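Product Review: Plevomero Cotton Bath Towels, Set of 3
Household Textiles Section, Skuson Consumer Office

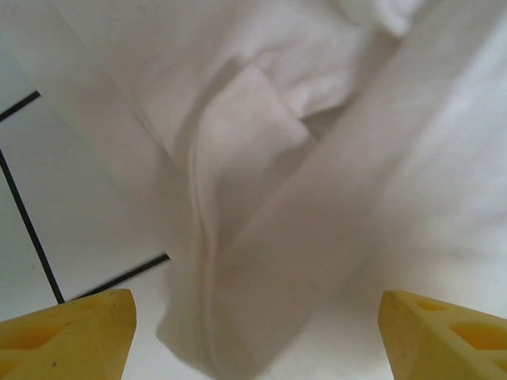
Summary

The Plevomero set is a good choice for households that want a plain, absorbent towel and do not mind a slow drying time. The office rates it 3 out of 5. Points were lost for shrinkage in the first wash and for a hem that did not hold up on one of the towels.

What was reviewed

The set was bought at the regular shelf price of $34 and contains three bath towels in white. It was used in the staff shower room at the Skuson office, with the Rolus and Sirko sets reviewed last July serving as points of comparison. All three sets are sold as pure cotton for everyday use. The maker's care label was followed throughout: warm wash, no fabric softener, low tumble dry.

Absorbency

New towels often push water around until the factory finish has been washed out. The Plevomero towels followed this pattern and did not perform well before the second wash. From then on they took up water quickly and were rated above the Sirko towels by everyone who used both. The Rolus towels remain the best in this respect.

Drying

The weave is thick, and the towels are slow to dry on a hook. A towel hung after a morning shower was still damp at the fold by late afternoon. Spread over a rail, it did better. Homes with small bathrooms or poor air flow may find the lighter Sirko set easier to live with.

Washing and wear

Lint was heavy in the first load and minor after that. The towels came out of the dryer shorter than they went in, and buyers who prefer a long bath towel should take this into account. The color stayed even. On one towel the stitching along a short side began to come loose, and the corner had to be trimmed and sewn. The maker offered a replacement on request – proof of purchase was needed, and the reply was prompt.

Feel

The surface is soft without being slick. Line drying leaves it rather stiff, although a short time in the dryer restores most of the softness.

Packaging and labeling

The towels are sold in a paper band with no plastic wrap. Fiber content and care symbols are printed clearly on a sewn-in label. The size is given on the band only, and buyers who expect to return an item should keep it.

Rating

Absorbency: good
Drying time: fair
Durability: fair
Value: good
Overall: 3 out of 5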